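Stesum shows two-armed parcel station to visitors at Trastitz

Parcel handling firm Stesum opened its test hall in Trastitz to visitors one afternoon in April and ran its two-armed sorting robot in three sessions. Attendance was 57, most of them from regional carriers and mail order warehouses.

The station is meant for soft mailing bags, which are harder to automate than boxes. A carton has flat faces and keeps its shape when a suction cup pulls on it. A plastic bag folds, slides and hides its own label. Stesum uses jointed hands in place of suction cups and lets the fingers close on whatever fold is available.

Viorica Mocanu, who heads the test program, gave the introduction. The robot takes a bag, brings it to a fixed station on the table, turns it until the shipping label can be read, and places it on the conveyor. A bag that cannot be read after two attempts goes to a person. The left and right hands can each do the full task, and the software decides which one reaches first.

Mocanu gave results from the most recent long trial. The robot handled 1,434 bags, of which 6 were dropped outside the work area. The current rate is 420 bags an hour with mixed sizes. She said a trained worker is still faster on small, light bags, and that the company does not plan to quote a higher rate until the trial has been repeated at a customer site.

Questions from the floor dealt mainly with wear and stoppages. Muchen Dai, the mechanical engineer for the hands, said the finger joints are checked at every shift change and that a hand can be exchanged without removing the forearm. Paraschiva Ciobanu, an operations manager at the carrier Enov, asked about bags stuck together by tape or static. Dai answered that double picks remain the most common cause of a manual stop and that a weight check is being tested.

Visitors were then taken to the station in small groups. They were asked to stay behind the floor line while the arms were moving.

At the table

Bags are supplied loose or in a tote, in the condition in which they come off the truck. No one flattens or sorts them first. During the second session the left hand worked with a large crumpled bag next to the black pole, with a green bin of further mail on the table and the belt alongside.

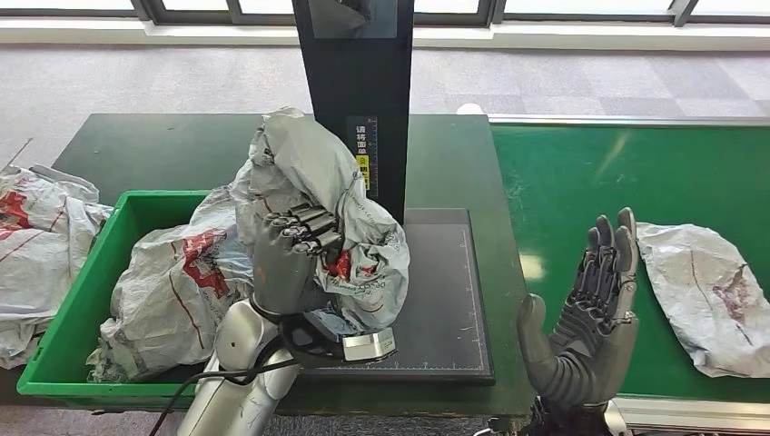 Next steps

Stesum will install one station at Enov's Kazlauskienė depot for a trial on the evening shift. Roxana Coman will run the installation, and Chae-won Ahn is responsible for the label reading software. The trial will use the depot's own mail, including bags with torn or partly covered labels.

A second visit to the test hall is planned after the depot trial. Firms that want to bring their own packaging should send samples to Stesum in advance.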